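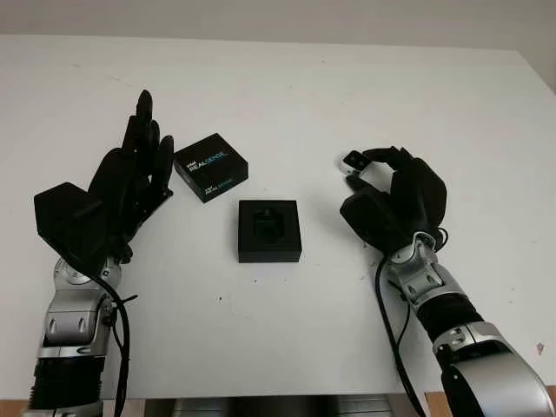
Both hands at the bench, with the box and its holder between them.

Plenty of you have asked how we keep our pair of hands going, so I've gathered up what Drahomíra Čierny and I do at Corkulum each September – and in between, whenever something starts to feel stiff. Do put the kettle on first.

Switch off and let the arms settle. Wipe the table down before anything else, then go over each cable with your fingers, from the wrist down the arm, feeling for nicks.
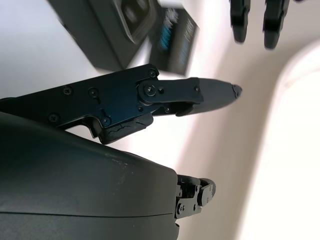 Next come the finger screws. Nip them up gently with the proper driver, and stop as soon as they bite (I've rounded off more heads than I care to admit!). If the black coating has begun to flake, brush off the loose bits with an old soft toothbrush and leave the rest well alone.
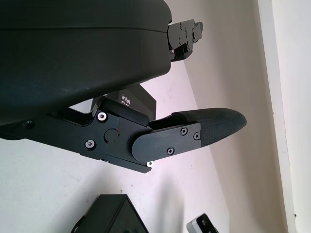 A barely damp cloth does nicely for the fingertips, but keep it away from the pivots. Finish with 40 slow open-and-close cycles, listening for clicks, and jot the result in your notebook.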